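ハンドグリッパ収録の手引き、第2版ができました

Maltauプロジェクトの収録手引きが新しくなりました!初版を出してから現場の方々に山ほど書き込みをもらい、それを一つずつ読み返しながらの改訂でした。全14ページ、印刷して作業台の横に置ける厚さに収まっています。

今回いちばん手を入れたのは布ものの章です。衣類やキルトは置くたびに形が変わるので、初版の「対象物を所定の位置に置く」という一文では、人によって解釈がばらばらでした。第2版では、始める前に整えすぎないこと、しわや折れ重なりはそのまま残すことをはっきり書いています。きれいに畳んだ服ばかりのデータになってしまう、という指摘はWuvoraの収録班からで、読んだときは思わず膝を打ちました。

つかみ方の約束ごともまとめ直しました。指先のパッドは布に触れる直前で一度ゆっくりにする。ボタンやスナップなどの金具はなるべくパッドの間に挟まない。縫い目の厚いところをつまむときは、開きをいつもより広めにとる。どれも慣れた人なら自然にやっていることですが、文字になっていると初めての人に渡しやすいんですよね。パッドの拭き取りと点検は225回ごと、交換は3000回ごとに統一しました。初版では拠点ごとに数字が違っていたところです。

もう一つ、背景の扱いについて。家庭での収録では、枕元のおもちゃも積んだ服も片づけなくてかまいません。ただし、郵便物や薬の袋、家族の写真のように個人がわかるものは必ず先に外してください。確認は2人で、というのが新しい決まりです。1人で回している拠点は、開始前の静止画をSerkmontの窓口に送れば、もう1人分の確認として扱います。

手ぶれの基準だけは、まだ意見が割れています。速く動かした区間を捨てるのか、印をつけて残すのか。Śliwińskiの評価チームは残す派で、編集担当も今はそちらに傾いていますが、第2版では「印をつけて残す(暫定)」としました。8月の改訂までに、捨てたほうがよかった例も残して助かった例も、どんどん送ってください。短いメモで十分です!

旧版の点検表はそのまま使えますが、パッドの欄だけ新しいものに差し替えをお願いします。差し替え用の用紙は手引きの巻末に付いています。 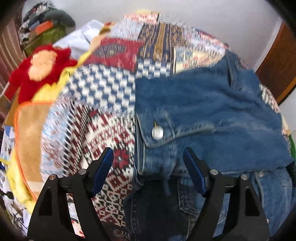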